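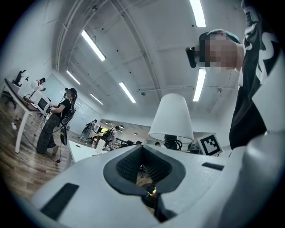

4. Living under the lights

4.1 What people told us first

We had gone into this study expecting to hear mostly about noise. Earlier work on shared workrooms had taught us to expect it, and our interview guide, which Leena Lindqvist drafted over one long winter, gave noise a full page and lighting a short paragraph near the end. It was a little humbling, then, to sit down with the first few people at Salis and find that they wanted to talk about the ceiling. They talked about it with real feeling, and often before we had finished explaining the consent form.

The 108 people who kept diaries for us worked in three buildings, which we call Salis, Revex and Kisimeo throughout this paper. All three contain at least one large, brightly lit workspace of the general type seen in Figure 4, in which many different kinds of work go on under one lighting plan. Salis is a former furniture warehouse divided by low shelves. Revex was built new, with its main hall on the upper floor, and Kisimeo is the smallest of the three and the only one with windows on two sides. The diaries gave us 2,014 usable entries, and we are grateful for every one of them, including the many that wandered off into lunch, bus timetables and the state of the coffee.

Figure 4. Large, brightly lit workspace.

We sorted the entries by hand. Two of us read each one, and where we disagreed we talked it through until we could settle on a reading we were both comfortable with (this took far longer than planned, and the better part of September went into it). An entry was marked as being about light if the writer mentioned brightness, glare, shadow, color, daylight or switches, or if they described moving themselves or their work to see better. We did not mark entries that only mentioned tired eyes, although we were tempted to, and we come back to that choice in Section 6.

4.2 Bright enough, and then some

The lighting at Revex had been planned to give 1,000 lux at bench height, a generous level by any standard, and people doing close work with their hands were very fond of it. One woman who repaired watch straps and other small leather goods wrote that she had put away her magnifying lamp in her first week and had not gone looking for it again. Her neighbors, who spent most of their day at a screen, were a good deal less happy. Several had taken to wearing caps indoors, and one had built a small awning out of a folder and two bulldog clips, of which he was rather proud.

What interested us here was how much kindness went into managing the difference. The hall had one set of switches for each half, so a change made for one person was made for everyone nearby. People told us that they asked before touching them, or waited for someone to leave, or simply put up with things. "You get to know who likes it dim," one man at Revex told Joni Saarinen, "and you try to sit near them." We heard some version of this in all three buildings, and we think it deserves more attention than the lighting guides have tended to give it.

4.3 The pull of the windows

At Kisimeo the story was different again. Daylight came in from the east and the south, and diary entries followed it around the room in a way that we found quite charming to read in order. Morning entries came from one side and afternoon entries from the other, and people who had no fixed desk would drift along with their cups and notebooks. Those who did have a fixed desk wrote more about glare, and more about blinds. Blinds, in fact, produced the sharpest words in the whole collection, sharper than anything we read about noise at any of the buildings.

Not everyone wanted to be near the glass. A seamstress who took part from start to finish preferred the middle of the room, where colors stayed the same all day and she could match thread at four in the afternoon as well as at ten in the morning. Two bookkeepers chose the darkest corner and defended it cheerfully against newcomers.

4.4 A note on the evening entries

Entries written after the end of the ordinary working day were fewer, and we treat them with some care, as most came from a small group who liked to stay late. They describe the same rooms in much softer terms. With half the lights off, people wrote of getting through long tasks, of talking more quietly, and of being sorry to go home. Whether this comes from the light or simply from having fewer people around is a question our diaries cannot answer, and we take it up with the switch records from Salis in the next section.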